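Sorting and Storing Flatware by Handle Color
Munro House Dining Services, Staff Guidance
Last revised 07/08/2021

Munro House serves 200 residents and guests at midday. Spoons with teal handles are issued in the main dining room. Spoons with orange handles are reserved for the Luseo Room, where meals are prepared under separate dietary instructions. Staff are responsible for returning each color to its proper place after every service.

What you will need
Clear plastic bins, one per dining area and one for items set aside
A clear, level work surface with a dark top
Clean cotton towels
The shift record sheet

Before you begin
Wash your hands and put on a fresh apron. Wipe the work surface with the approved sanitizer and allow it to air dry. Flatware must have completed a full wash cycle and cooled before it is sorted. Do not sort directly from the dish machine rack.

Step 1. Set out the bins
Place the bins near the edges of the surface and keep the middle open for the unsorted spoons. Clear bins are required so that a supervisor can check the contents without lifting anything out. Opaque tubs left over from the Flunitz kitchen should no longer be used for this purpose.

Step 2. Spread the spoons
Pour the spoons out gently in small batches. A batch of 27 is a suitable size for one person. Separate any that are nested together, as food residue is most often found between two bowls.

Step 3. Inspect
Hold each spoon by the handle and look at both sides of the bowl. Spoons with residue go back to the wash. Spoons with a cracked or loose handle go in the set-aside bin and are entered on the record sheet.

Step 4. Sort by color
Pick up one spoon at a time. Complete one color before starting the next.

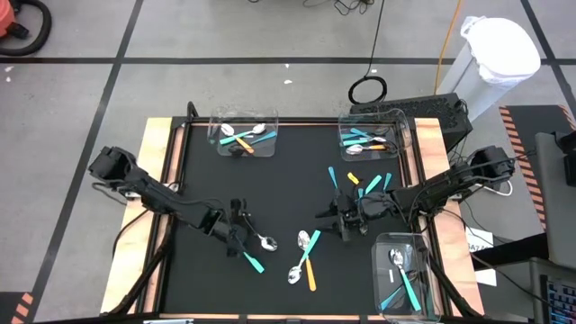 When two spoons lie across each other, lift the top one first and avoid sliding it over the one beneath. Sliding scratches the bowls and dulls the finish over time.

Step 5. Store
Cover the filled bins and carry them to the Mika pantry. Teal is kept on the lower shelf and orange on shelf 3. Sign the record sheet and note any shortage.

Replacement spoons are ordered each October. Requests and questions regarding this procedure should be addressed to Luminița Sandu, Dining Services.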